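Galtudmont workshop, glaze notes
January 9, 2025

Batch 1647, second attempt at the satin white on Indach stoneware. Dry weight 1000 g, sieved twice. Still settling hard in the bucket overnight, so a pinch more bentonite next time.
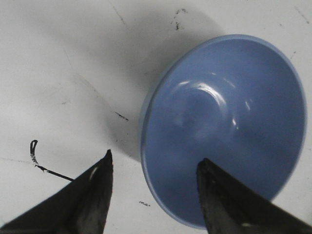

Rims are the problem again. Four of the test cups broke to tan at the lip, and the handles did it too wherever the edge is sharp. I dipped for three seconds, same as before the break. Some thinning at the edge I can live with - the light blue bowl has a paler band all the way around the rim and looks fine for it. On the white it just looks like bare clay. Rounding the lips more with a sponge before bisque should help.

Kanini thinks the bisque is too hot and the pots aren't taking up enough water. Possible. The Rotich kiln ran long on the last load and I didn't put a cone on the bottom shelf.

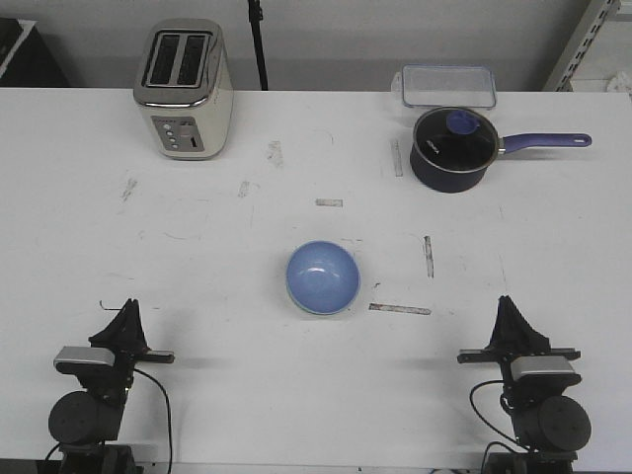 Erasto Mabula

Plan for the next load: same glaze, two dip times, cones on every shelf. Hold at top for 40 minutes, then shut off and leave the lid alone until morning.

The Zivero frit is down to the last bag. If the new one is a different lot

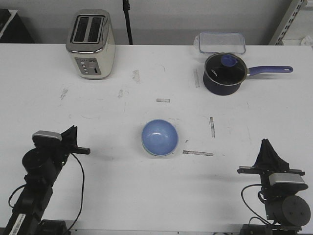 I want a small test mixed from each before we commit a full bucket. Label the tiles on the back in iron oxide, pencil burns off.

Kanini Ondieki has the sieve and the good scale for her slip tests.
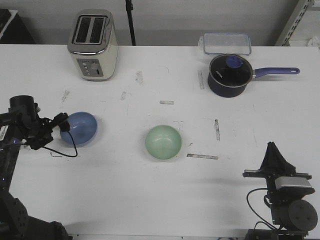 She needs both through the start of February. Mix by the old balance until then and check it against the brass weights first. Shelf three needs kiln wash.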